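Section 5. Setting Up the Ballot Station Before Opening

This section covers the ballot scanner, the voter check-in tablet and the marking device used by voters who need large print or audio. Read it through once before you start. Setup takes two people, and both must be sworn in and wearing a badge. In the Prumness precincts the pair is made up of one election judge and one clerk.

Before you begin, have these items on the table: the precinct supply bag, the key envelope, the seal log, the opening checklist and a black pen. Pencils may not be used on any form in this section.

5.1 Checking the seals

1. Open the supply bag and take out the seal log. It was filled in at the Atanberg warehouse when the scanner was packed.

2. Find the seal on the front door of the scanner and the seal on the memory card door. Read each number out loud while the second person checks it against the log.

3. If the numbers match, both people initial the log.

4. Break the seal on the front door only. Put the broken seal in the clear envelope marked Used Seals.

Caution: Do not break the seal on the memory card door at any time while the polls are open. If that seal is missing, torn or has the wrong number, stop and call the county desk. Ask for Keith Staniforth or whoever is covering the line.
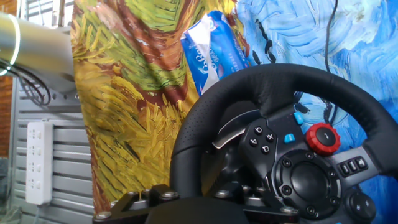
5.2 Learning the marking device keypad

The marking device has a handheld keypad for voters who can't use the touch screen. Each key has its own shape as well as its own color, and the audio instructions refer to the keys by shape. Clerks should practice with the screen turned off at least once before election day. Many younger voters pick it up quickly, as the idea is much the same as the circle, triangle, X and square buttons on a game racing wheel. Our keypad uses different shapes and a different layout, so read the card to the voter even if they say they know it.

1. Plug the keypad into the port on the left side of the device. Push until it clicks.

2. Plug the headphones into the port next to it and put on a fresh pair of covers.

3. Press the large key to start the sample ballot. You should hear the county name and the words "sample ballot."

4. Move through the sample contests and mark one choice in each. Let the voice finish before pressing the next key.

5. Print the sample ballot and compare it to your choices. Write SAMPLE across it and place it in the green folder.

Note: Volume goes back to the middle setting after each voter. Show the voter where the volume key is before the headphones go on.
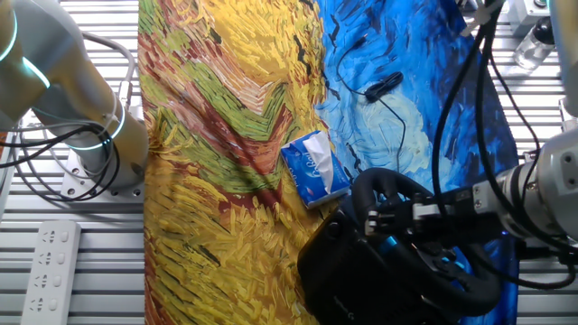
If the sample ballot prints blank, the paper is in upside down. Open the tray, turn the paper over with the printed arrow facing you, and run the sample again. A second blank page means the printer needs service, and the device should be marked out of use until a technician arrives.

5.3 Opening the scanner

1. Unlock the front door with the key marked A and switch on the power. The scanner takes up to five minutes to start.

2. When the screen asks for a code, enter the one in the sealed key envelope. Shield the keypad with your hand.

3. Check the public counter. It must read zero. If it reads anything else, do not open the polls on this scanner.

4. Print two copies of the zero report. Both people sign each copy. Tape one to the wall where voters can read it and put the other in the return pouch.

5. Unlock the ballot bin, show any poll watchers present that it is empty, then lock it and apply a new seal.

6. Touch Open Polls only when the judge announces the opening time.

Note: Poll watchers may look at the counter and the bin but may not touch the equipment. Each watcher should be listed on the sheet that Ashley Bellamy's office sends with the supply bag. 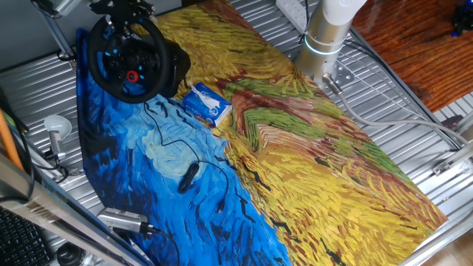

A bin holds 1,000 single-sheet ballots when they fall flat. With a two-sheet ballot it fills much sooner, so look through the side window when the line is short. Emptying the bin takes both people. Move the ballots to the transfer case, seal it and write the time in the log.

5.4 If the power goes out

The scanner battery lasts 2 hours. Voting goes on during that time. Unplug the marking device printer if it isn't in use, and call the county desk to report the outage. When the battery light turns red, voters place their marked ballots in the emergency slot on the left of the bin.

Caution: Never feed emergency ballots through the scanner while a voter is waiting to cast one. Scan them after the polls close, with both people present.

Changes to this section were approved by Bukola Onyeka, Elections Training, October 2018. Section 6 covers check-in and provisional ballots.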